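第2回 把持機構・制御器比較評価会議 議事録

日時 2024年10月28日 13時30分から16時10分まで
場所 本館3階 第二会議室および居室模擬区画
出席者 ジヴコ・ネデリコヴィッチ（Živko Nedeljković、評価責任者、議長）、機構設計担当、制御担当、画像認識担当、安全管理担当、調達担当、書記
欠席者 品質保証担当（書面により意見提出）
配付資料 資料1 前回議事録案、資料2 把持試験集計表、資料3 制御器比較報告、資料4 頭部カメラ検討メモ、資料5 品質保証担当意見書

1 開会および前回議事録の確認

議長より開会が宣言され、資料1に基づき前回議事録案の確認が行われた。機構設計担当より、第4項中の「指先部材の交換」を「指先パッドの交換」に改めるよう申し出があり、これを修正のうえ承認した。

前回の宿題事項のうち、腕部ケーブルの固定方法の見直しおよび試験記録様式の統一については完了の報告があった。非常停止ボタンの増設については部材の納入待ちであり、継続とした。

2 把持機構の比較試験について

機構設計担当より、資料2に基づき報告があった。

今回の比較対象は、Indwood製の二指平行型グリッパ（以下「I型」という）およびDirkley製の適応指型グリッパ（以下「D型」という）の2機種である。いずれも同一の双腕機に取り付け、床上に置かれた軽量物を拾い上げて回収容器に入れる動作を課した。試行は1機種につき144回とし、対象物の種類、向きおよび左右いずれの腕を用いるかが両機種で等しくなるよう割り付けた。

試験場所は居室模擬区画の寝室とし、床はじゅうたん敷きのままとした。前回までの平板上の試験では両機種の差が小さく、選定の根拠として不十分であるとの指摘を受けたことによる。家具の配置は試験期間中固定し、対象物の位置のみを試行ごとに変更した。

対象物には、菓子の包装、丸めた紙包み、小型の飲料用ボトル等、家庭の床に落ちていることが想定されるものを用いた。剛性のある物と変形しやすい物とを混在させ、把持の順序は操作者の判断に委ねた。

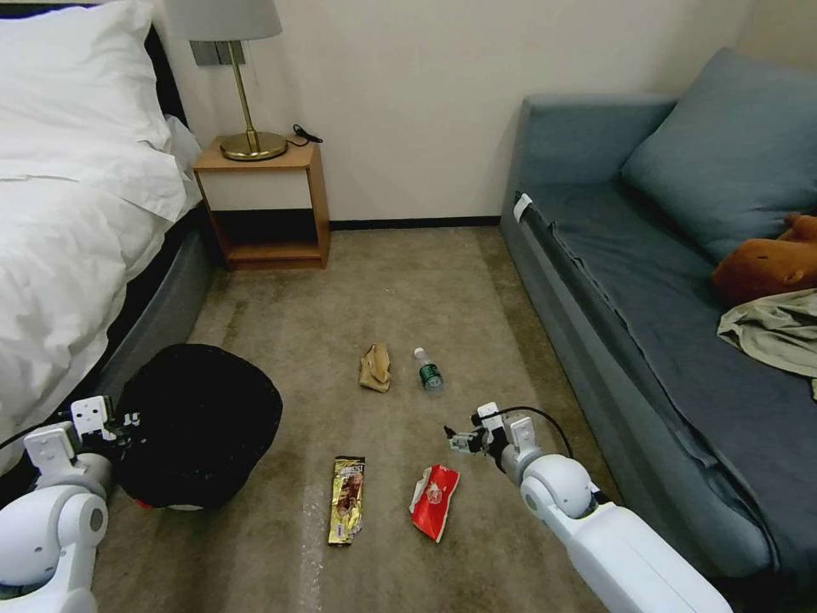

集計の結果、ボトルのように形状の定まった対象物については、両機種とも安定した把持が得られ、優劣を論ずるに足る差は認められなかった。一方、薄い包装については明らかな傾向の違いがみられた。I型は指先が平坦であるため、包装の縁を床面との間で捉えやすいが、指先がじゅうたんの毛足に触れると開閉方向の抵抗が増し、把持力の推定値が乱れる。D型は接地時の挙動が穏やかである反面、指の巻き込み動作により薄い物を前方へ押し出す失敗が多く記録された。

丸めた紙包みについては、D型の成績が上回った。把持後の変形に指が追従するため、持ち上げの途中で落とす例が少なかったとの説明である。I型では把持力を下げると落下し、上げると対象物がつぶれて次の動作に影響するため、設定値の範囲が狭くなる。

質疑の概要は次のとおりである。

画像認識担当より、押し出しによる失敗には、指先の高さの誤差に起因するものが含まれているのではないかとの質問があった。機構設計担当は、その可能性は否定できず、接触高さの記録が残っている試行について再集計を行うと回答した。

安全管理担当より、I型の指先がじゅうたんに引っ掛かった際の腕の挙動について質問があった。機構設計担当は、過大な力を検知した時点で腕が停止する設定としており、試験中に床材および機体の損傷はなかったと回答した。安全管理担当は、停止に至った事例の一覧を別途提出するよう求め、機構設計担当はこれを了承した。

議長より、両機種の指先を交換して用いる案、すなわちD型の本体に平坦な指先パッドを装着する案の実現性について問われた。機構設計担当は、取付寸法が異なるため中間部材の製作を要するが、技術的には可能であるとの見解を示した。

3 制御器の比較について

制御担当より、資料3に基づき報告があった。

現行の制御器とDumitrescu製の制御器とを比較した。後者は制御周期を短く設定でき、接触検知から減速開始までの遅れが小さい。現行機の遅れは100ミリ秒であるのに対し、Dumitrescu製では50ミリ秒であった。いずれも同一の腕、同一の指令値による測定値である。

制御担当からは、数値上の改善は明らかであるものの、双腕を同時に動作させた場合に通信の取りこぼしが生じ、一方の腕が一時待機となる事象が複数の試行で確認されたとの補足があった。原因は配線、設定、ファームウェアのいずれとも特定されていない。

調達担当より、当該事象が解消しない場合に返却が可能な期限について確認があり、評価契約上は翌年3月末までであると説明された。

品質保証担当の意見書（資料5）では、制御器の変更と把持機構の変更を同時に行うことは避けるべきであるとされている。変更点が重なると、成績の変動がいずれに由来するかを判別できなくなるためである。出席者はこの意見に同意し、把持機構の選定が終わるまでは現行の制御器を継続使用することとした。

制御担当より、継続使用の期間中も、Dumitrescu製制御器の単独試験を別の架台で進めたいとの希望が述べられた。議長は、試験区画の利用時間が重複しないことを条件として、これを認めた。

4 頭部カメラの視野および取付けについて

画像認識担当より、資料4に基づき報告があった。

床上作業では頭部カメラを下向きにする必要があり、腕の基部側の部位が視野の下方両隅を占める時間が長い。現行の画角では、手前の対象物に近づくほど腕自身による遮蔽が増え、指先の直下が確認できなくなる。遠方の対象物ではこの問題は軽微である。

対策として、広角レンズへの変更、頭部の前後位置の変更および手首カメラの追加の3案が示された。広角レンズは費用が小さいが、周辺部の歪みにより指先位置の推定精度が低下する。頭部位置の変更は機体の重心に影響する。手首カメラの追加は効果が大きいものの、腕に沿うケーブルがさらに増えることとなる。

機構設計担当より、現状でもグリッパ付近のケーブルが輪状に膨らむ姿勢があり、家具の多い室内では引っ掛かりの懸念があるとの意見があった。これに対し画像認識担当は、手首カメラを採用する場合には既設ケーブルとの束ね方を含めて設計する必要があると述べた。

黒色または暗色の対象物についても議論があった。暗色の布製品等は陰影が乏しく、輪郭の抽出が不安定になりやすい。また、床上の物のうち、回収すべきごみと、居住者の持ち物として残すべき物との区別をどこまで画像認識に求めるかについて意見が分かれた。議長は、本評価の目的は把持機構等の機器選定であり、分別判断の精度は評価項目に含めないことを確認した。ただし、操作者が判断に迷った事例は備考欄に記録することとした。

5 試験記録の管理について

書記より、試験記録の保存先を評価管理システム「Dodeo」に一本化する案が説明された。従来は担当ごとに保存先が異なり、把持の成否と力の記録とを突き合わせる作業に時間を要していた。

制御担当より、力の記録は容量が大きく、全試行を登録すると転送が夜間に終わらないおそれがあるとの指摘があった。協議の結果、失敗試行は全記録を、成功試行は要約値のみを登録し、元の記録は各担当の保存装置に残すこととした。

失敗の分類名については、「滑落」「押し出し」「把持位置不良」「停止」の各区分を用い、これに該当しないものは「その他」として理由を記入する。「滑落」と「押し出し」の境界は、対象物が一度でも床面を離れたか否かによるものとする。

6 決定事項

（1）把持機構は現時点で1機種に絞らず、平坦な指先パッドを装着したD型を加えて追加試験を行う。
（2）追加試験は今回と同じ居室模擬区画で行い、床材および家具配置を変更しない。
（3）把持機構の選定が終わるまで、制御器は現行機を使用する。
（4）頭部カメラは当面現行の画角とし、手首カメラの試作配線を並行して検討する。
（5）試験記録はDodeoに登録し、失敗の分類は第5項の区分による。

7 宿題事項

機構設計担当　中間部材の図面作成、接触高さの記録に基づく再集計、停止事例一覧の提出
制御担当　双腕同時動作時の通信に関する原因調査、Dumitrescu製制御器の単独試験計画書の作成
画像認識担当　手首カメラ配線案の作成、暗色対象物の追加撮影条件の整理
安全管理担当　非常停止ボタンの納入状況の確認、じゅうたん上での停止設定値の妥当性確認
調達担当　指先パッドの見積取得、評価契約の返却条件の書面確認
書記　Dodeoの登録手順書の配付

8 その他

安全管理担当より、試験中の居室模擬区画への立入りについて、腕の動作中は区画内に入らないこと、対象物の並べ替えは両腕の停止を確認してから行うことを改めて徹底するよう要請があった。

調達担当より、対象物として使用した包装類は変形が進むと試行間の条件がそろわなくなるため、交換の基準を定めてほしいとの要望があった。機構設計担当が基準案を作成し、次回会議に諮ることとした。

次回会議の日程は、中間部材の製作見込みが立った後、書記より通知する。

以上

議事録作成　書記
確認　ジヴコ・ネデリコヴィッチ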